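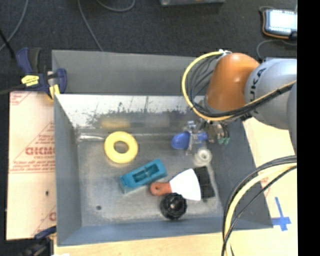 Photo: Femke Hendriks

Scrapers, brushes and the other stuff that ends up in a bin

I have spent most of June getting old paint off things. First the back door, then the window trim in the kitchen, then (because I can't leave well enough alone) a little dresser I bought at a yard sale in Pandmont for 20 dollars. A few of you wrote in after the post about the door and asked what I use and how I keep it all in decent shape, so this is a long one. Get a coffee.

Getting paint off a scraper

If you catch it while the paint is fresh, a wet rag does it. I never catch it. I always think I'm coming right back and then the phone rings and it's supper.

For dried latex, stand the blade in a jar of hot water with a good squirt of dish soap and leave it for an hour. Only the blade! Keep the handle out of the water, especially if it's wood. The paint goes rubbery and you can push it off with another scraper, or with one of those plastic pan scrapers that come free with cast iron. I keep two scrapers mostly so that one can clean the other.

Oil paint is a different animal and soap won't touch it. Mineral spirits on a rag, window open, gloves on. Then lay the rag out flat outside to dry, all the way open, and don't wad it up and toss it in the trash. Rags with oil stain or linseed oil on them can heat up by themselves and catch fire. My neighbor Booker Thibodeaux lost a trash can and part of a fence that way, and I have been a real pest about it ever since.

Rust spots come off with steel wool and a drop of any light oil. Wipe it dry. If the edge has a nick in it, a few passes with a flat file will take care of that, filing in one direction. You're not making a kitchen knife. What you want is a straight edge with no burrs, and rounding off the two corners just a hair will save you from gouging soft pine. I learned that one on the dresser, which now has a scratch down the left side that I keep a plant in front of.

Sandpaper for a plastic handle

Does anybody else get blisters from the mold seam on a plastic handle? It runs right along where your palm goes. A minute with 220 sandpaper and it's gone. I do it to everything now, even the dish brush.

Hang it up if it has a hole

I'm a big believer in the nail. If a tool has a hole in the handle, it gets a nail on the wall over my bench, and I draw around it in pencil so I know what's missing. For the ones without a hole I drill a small one near the end and run a loop of string through. Do check that the handle is solid first. I went straight through a hollow one and it cracked right up to the blade.

Brushes, soft and stiff

For paint brushes, my routine is the same every time: scrape the extra off on the rim of the can, work the brush back and forth on newspaper until it's nearly dry, then wash in warm water with dish soap. Work the soap up toward the metal band with your fingers. That's where the paint hides, and once it hardens up there the bristles start to splay out and you'll never cut a clean line again. Rinse until the water runs clear, shake it out, comb it (I have an old pet comb for this) and put it back in the cardboard sleeve it came in. If you threw out the sleeve, a strip of grocery bag and a rubber band does the job.

Dry them flat or hanging. Never standing on the bristles in a jar, please. They take on that bend and they keep it.

Stiff brushes for scrubbing are more forgiving. Tap them out, pick the fluff out with a fork, soak them in hot water and a little white vinegar if they smell. When the tips have gone soft I demote them to outdoor work - flower pots, boots, the grill. A bent scrub brush can sometimes be rescued by dunking just the bristles in very hot water, squeezing them straight and wrapping them in a towel overnight. It works on maybe half of mine.

Hardened brushes

My aunt Wilma (Wilma Lambrechts, some of you know her from the pickle post) swears by warm vinegar for a brush that's gone stiff with latex. Heat the vinegar in an old pot until it steams, take it off the burner, let the brush sit in it for half an hour, then comb. I tried it on three brushes. Two came back fine and one lost a clump of bristles the size of my thumb, so don't do this with your good one.

About that "catch-all" bin

I used to have one deep bin for everything and I'd dig around in it up to the elbow. I cut myself on a scraper doing that, and it took 7 stitches at the walk-in clinic in Ullumdale. So now: shallow bins, one layer deep, nothing on top of anything. When a second layer starts to form, it's time to sort.

Blades get a cover before they go in. Slit a piece of old garden hose lengthwise and slip it over the edge, or fold a bit of cardboard and tape it. The plastic spine off a report cover works too and costs nothing if you have a kid in school.

Line the bottom with a scrap of that rubbery shelf liner. It keeps things from sliding every time you pull the bin out, and you can lift the whole thing and shake the grit off over the trash. Wipe the bin with a damp cloth while it's out. I did mine last week and found the drill chuck key I had replaced in April. Of course I did.

Small stuff (screws, picture hooks, those little felt pads) goes in jars, not in the bin. I get mine from pasta sauce. To get the label off, rub it with cooking oil, wait ten minutes, and it slides away, glue and all.

Light tools for light work

People ask me about heat guns. I own one and I don't love it. On the window trim I went back to soaking and scraping, partly because the house is old enough that I tested for lead first. If yours was built before 1978, test before you scrape anything dry. The kits are at the hardware store and they take a few minutes. If it comes up positive, stop there and read up on the right way to do it, or hire somebody certified.

For the dresser I used stripper gel, laid plastic wrap over it so it wouldn't dry out, and left it alone from lunch until 4 in the afternoon. Big long curls of green paint came up, then a cream layer, then more green. So satisfying! Scrape with the grain and wipe the blade after every pass. I go through up to 20 paper towels a session and I'm not proud of it. Old phone books are great for this if you've still got one, just tear off pages as you go.

A few leftovers from the mailbag

Ward Peeters asks if you can put a putty knife in the dishwasher. You can, but the blade will come out with rust freckles. Mine did.

Femke wants to know how to get dried wood filler off her fingers. Wipe it while it's soft. After that, a pumice stone and some hand cream, and a couple of days.

And somebody who signed only with an initial asks where I got the green knobs for the dresser. They came off a cabinet my brother-in-law was hauling to the dump. I soaked them overnight in soapy water and went over them with an old toothbrush, and one of them still has a bit of white in the groove that I can't get at. If you have a trick for that, send it along. I've tried a toothpick already.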